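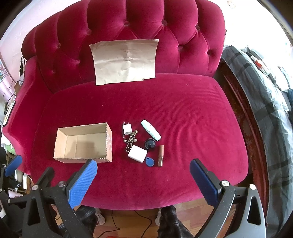
Clarkwood sofa in magenta-red velvet: buttoned backrest and left armrest.

Clarkwood Buttoned Sofa, Velvet

The Clarkwood has a curved back with tall padded channels, pulled into diamonds by covered buttons. The arms are rolled and slope down towards the front. There is one broad seat cushion with a rounded front edge, so you can sit in the middle without finding a join.

Made to order by Tanimberg and sold through our Sayegh Road showroom and this website.

Size
Length: 193 cm
Seats: 3
Delivered in one piece. Please measure doorways, stair turns and lifts before you order. We can't take the back off to get it round a corner.

Colour
Magenta-red is the colour shown. It is a deep shade and reads darker in the evening under lamps. Velvet changes with the direction of the pile, so the same cushion can look lighter or darker depending on where you stand. Free swatches are available on request and we suggest looking at one in your own room first.

Fabric and marks
Velvet shows marks from sitting, leaning and putting things down. Ripples and pressure lines on the seat are normal and are not treated as a fault. Brush lightly with a soft clothes brush, following the pile. Light-coloured lint stands out on this shade and comes off with a dry brush or a lint roller.

Take care with keys, plugs and anything with a sharp corner or metal clasp. They can catch the pile. Parcel tape should be kept off the fabric altogether.

Cleaning
Vacuum once a week on low suction with the upholstery tool. Go round the buttons by hand, where dust settles in the folds. Blot spills straight away with a dry white cloth. Do not rub, and do not use washing-up liquid or bleach. For anything that has dried in, use a professional upholstery cleaner.

Buttons
The buttons are covered in the same velvet and set deep into the padding. Some sit deeper than others because the back is curved and each one is tied by hand. If one works loose, don't pull it. Send us a photo and we will arrange a repair. Spare covered buttons can be ordered for 4 years after purchase.

Delivery
Allow 5 weeks from order. Two people will bring the sofa to the room of your choice and take the wrapping away. Orders placed after 22nd July will be delivered with the next batch from the workshop, and we will confirm the day by phone.

Matching pieces
Gorkorov footstool, same velvet
Gorkorov armchair, same velvet, plain back

Questions about this sofa go to Szu-yu Peng in the upholstery department. Please have your postcode ready if you are asking about delivery.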